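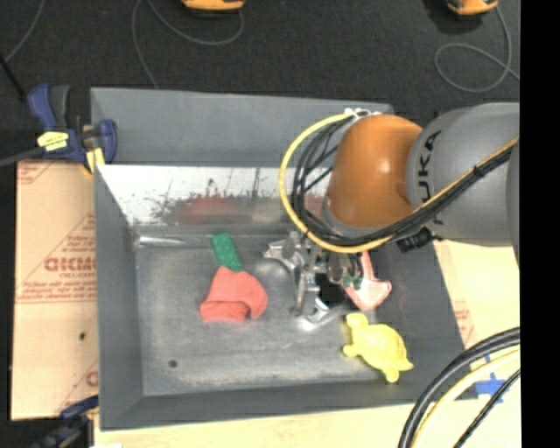 Pieter Segers wanted to know whether he should have his stair carpet cleaned before or after the decorators come, and could I please answer properly this time and not just say "it depends". Fair enough, Pieter! After. Always after. But I've got a lot more to say on stairs, so make yourself a tea and I'll do it as a thread.

Stairs are the hardest-working carpet in any house and the bit people book last. I do far more lounges than staircases, and then I walk through the hall to get to the lounge and there it is, a grey stripe up the middle of every tread. Most of my customers have stopped seeing it. I'd stopped seeing mine until my sister came to stay.

So, decorators. Paint dust gets everywhere, even with sheets down, and filler dust is worse — it's so fine it goes right to the bottom of the pile. If I clean on the Monday and somebody sands your bannister later that week, you've paid me for a very nice clean carpet you had for a couple of days.

Leave it a day or two after the last coat, hoover it twice (slowly, please, I know it's dull) and then get your cleaner in. If there are paint drips, leave them be. Don't pick, don't rub, and don't go at them with white spirit, which can get into the backing and loosen the glue. I'd much sooner meet a whole drip than half of one smeared across a tread.

Amber Kramer asked under my last thread what I charge. A straight flight with a landing is £58, and that's been the price since September. If there's a turn in it I'll usually want to see a photo first, as those wedge-shaped steps take me ages on my knees. I don't charge extra for pets, whatever you may have heard about other firms. I like meeting the pets.

You'll want to know how long you can't use the stairs for. You can use them! Clean socks or bare feet, hold the rail, and go gently for the first few hours. Shoes are what does the damage, they walk the muck straight back in while the pile's still damp. Wool takes longer than the man-made sort. Open a window on the landing if the weather's being kind.

A word on doing it yourself, because I get asked every week and I'm not going to pretend you can't. You can. Hire machines are fine on a flat floor. On stairs they're heavy and the hose is never long enough, and most people put far too much water down because it feels as if more water must mean more clean. It mostly means a carpet that smells of dog for a week. Little and often with the spray, then lots of slow passes with just the suction.

And test your cleaning stuff somewhere hidden first. The cupboard under the stairs often has an offcut of the same carpet in it, which is perfect. I had a lovely couple over in Cruzado Close who tried a supermarket stain foam on a red wool runner and ended up with a pale patch the size of a saucer on the third step up. I could clean round it but I couldn't put the colour back. They've put a plant stand at the bottom now so you don't look up as you come in.

Edges next. The dark line down each side where the carpet meets the skirting is dust pulled through the gaps by draughts, and it's stubborn. I'll always have a go, and I'll always tell you before I start that it may fade and not vanish. If anyone promises you it'll come out completely, ask them what happens if it doesn't.

Oh, and Bulleck Road people — I'm over your way most of next week and I've got two mornings free, so if you've been meaning to ask, now's good. I'd rather do three of you in a row than drive back and forth. Parking's a misery by the school after half past two so mornings suit me best too.

I totted up my job book over the winter, which took me most of a rainy Sunday and a packet of custard creams. 1,947 jobs since I started, and 868 of those had stairs in them somewhere. So I do feel I've earned an opinion on Pieter's question, even if it took me two goes to give him a straight answer.

I'll do rugs next time, as Amber's got one from her gran that she's frightened to touch and I've promised her I'll go through it step by step. If you've got a rug question put it underneath and I'll try to fold it in. Messages are the best way to get me, I'm hopeless with the phone when I've got wet gloves on.

Last updated 18/04/2025

We use cookies to remember your settings and improve your visit. Accept all | Manage choices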